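The home warranty, two years in

09/05/2021
Filed under: House, Money

I let our home warranty lapse last week and I've now had two emails and a voicemail asking me if I understand what I'm giving up. I think I do. I read all 17 pages of it, which is more than I did when I signed up.

Some background for anyone new to the blog. When we bought the house on Gallagher Road the seller threw in a few months of coverage with a company called Prustach. Our agent talked about it like it was a second roof. Everything with a plug or a pipe would be taken care of, one phone call, small fee at the door, done. When the free months ran out we got a letter that looked very much like a bill, and we paid it, the way you pay things in the first year of owning a house. Then we paid the next one.

All told we have sent them $1022. That's the plan itself and doesn't include the visit fee, which you pay every time somebody shows up, whether or not they touch anything.

I'm suspicious by nature, and my wife would say I was looking for reasons to cancel from the start. Fair enough. But I did try to give it an honest run. Whenever something broke I called them first, as the contract says you have to, and I wrote down what happened in the back of the green notebook.

We made four claims. The garbage disposal was the first, and credit where it's due, they sent a guy in a couple of days and he put in a new one. It was the cheapest model I've ever seen on a shelf and it sounds like a drawer of spoons, but it works and I've got no complaint. If you stopped the story there you'd think the plan was pretty good. I suspect a lot of the nice reviews are written right at that point.

The second was the dishwasher, which quit draining. The man who came out was polite and tired. He spent a while on his knees with a flashlight, took some pictures on his phone, and told me he'd have to send those in for approval. Approval of what, I asked, and he said of the diagnosis. A week later I got an email saying the failure was due to "improper maintenance" and wasn't covered. I called and asked what maintenance a dishwasher needs. The woman on the phone said I should check my owner's manual. I said the dishwasher was here when we moved in and there was no manual. She said then she couldn't speak to that. I cleaned the filter and the drain hose myself that evening with a video paused on the counter, and it has drained fine ever since. So maybe they were right! I still paid the fee.

Third was the water heater. You can guess. The tank was covered and the tank was what had failed, so for one day I was a happy customer. Then the estimate came in. The plan would pay for the tank. It would not pay for the "modifications" needed to bring the hookup in line with the current code, or for hauling off the old one, or for the permit, or for a drip pan. Each of these had its own line. I took the list to the plumber down the hill, who has been doing this work since before I could drive, and asked him what he would charge for the whole job start to finish with no warranty company in it. His number was a little higher than what I would have owed with the "free" tank. A little. We went with him, he came the next morning, and I have hot water and a phone number that gets answered.

I've thought about that one more than the others. If the covered version of a repair costs nearly the same as the uncovered version, what exactly did I buy? The nearest I can come is that I bought the right to wait.

The fourth was the air conditioner in our upstairs, and it was never resolved, so I don't know how to score it. The first contractor canceled. The second one wanted photos of the unit's label, then said it was outside his area. Then it was fall and we stopped needing it. In March I called to pick it up again and was told the claim had closed itself. I asked if it could open itself. No sense of humor over there.

Now the paperwork. I finally sat down with the contract over a long weekend, with coffee, and I'd encourage anybody who has one of these plans to do the same before the renewal letter comes. The front is all icons. A little fridge, a little furnace, check marks. The limits start a good way in, and they are written in a way where each sentence is perfectly clear and the whole is fog. The furnace is covered, except for the parts listed. The parts listed are, as far as I can tell, the furnace. There's a section on "known or knowable conditions," meaning things wrong with your house that you could have found out about before the coverage started. I don't know what can't be known about a house if you take enough of it apart.

There is also a cap per item and a cap per year, and a clause that lets them give you cash in place of a repair. The cash is what the repair would cost them, at their prices, and you'll never get their prices.

People tell me I'm missing the point and that it's about peace of mind. I've heard that from my brother-in-law, from the agent, and from the nice woman with the voicemail. I don't buy it. My mind was not at peace. When the water heater went I had the usual problem of a water heater and then a second problem, which was the warranty company. If peace of mind is the product then I'd like that in the contract too, with its own icon.

The other argument is that insurance is supposed to be a bad deal on average, and you pay it so the rare disaster doesn't sink you. I agree with that for the house burning down. I have good fire insurance and I hope I never see a cent of it. But a dishwasher isn't a disaster. Everything on that list of icons is going to die at some point, and most of it costs less than one bad car repair. And the really scary stuff – the sewer line, the roof, the slab – is either left out or capped at a figure that wouldn't buy the guy with the shovel lunch for a week.

To be fair to the other side, I did look around to see if ours was just a bad one. Hostasell sells a plan for a bit less, and the sample contract on their site had whole paragraphs that matched mine word for word. Zikeck is the one with all the radio ads. Their site wouldn't show me a contract until I'd put in a phone number, and I'm not doing that. I read reviews for both until my eyes hurt, and they're all either five stars for a garbage disposal or one star for an air conditioner. I can't prove that means anything. It did look familiar. 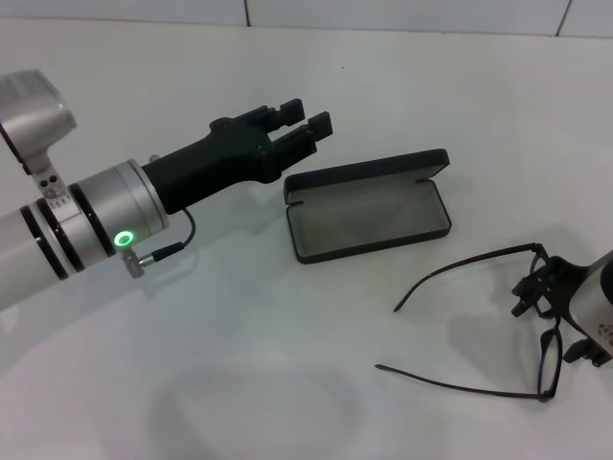

Loretta Tillman wrote in after I griped about the dishwasher last time, and she thinks I'm wrong, or at least wrong for a lot of people. She's had a plan for years on an old house with an old furnace, and they replaced the furnace. The whole thing, no argument, in January. She says she could not have come up with that money in one go and the monthly payment was something she could manage. She also says that I have a plumber down the hill, and she has a list of people who don't call back.

I don't have a great answer for her. The plumber part is true, and I hadn't given it enough weight. If you've just landed in a town and don't know who to call, somebody else's list is worth something, even a bad list. And I can say "just save the money" pretty easily from a house where the money is there to save. I'd still want to see what her contract says about that furnace now that it's been replaced once, and whether the yearly cap went down. She said she'd look.

For us, the plan is dull. What we were paying Prustach goes into its own savings account on the same day of the month, and I've told the bank not to put it anywhere near checking. I'll keep the notebook going with what breaks and what it costs. If the air conditioner and the fridge both go in the same summer I'll say so on here, and you can all be as smug as you like.

On canceling, if you want to do it: the website has a button, and the button takes you to a page with a phone number. Have your contract number ready and ask for the cancellation in writing. They'll offer you a free month. I was offered it before I'd finished saying my name. Check your card statement afterward, too. Mine shows one more charge that's "pending," and I'm watching that one.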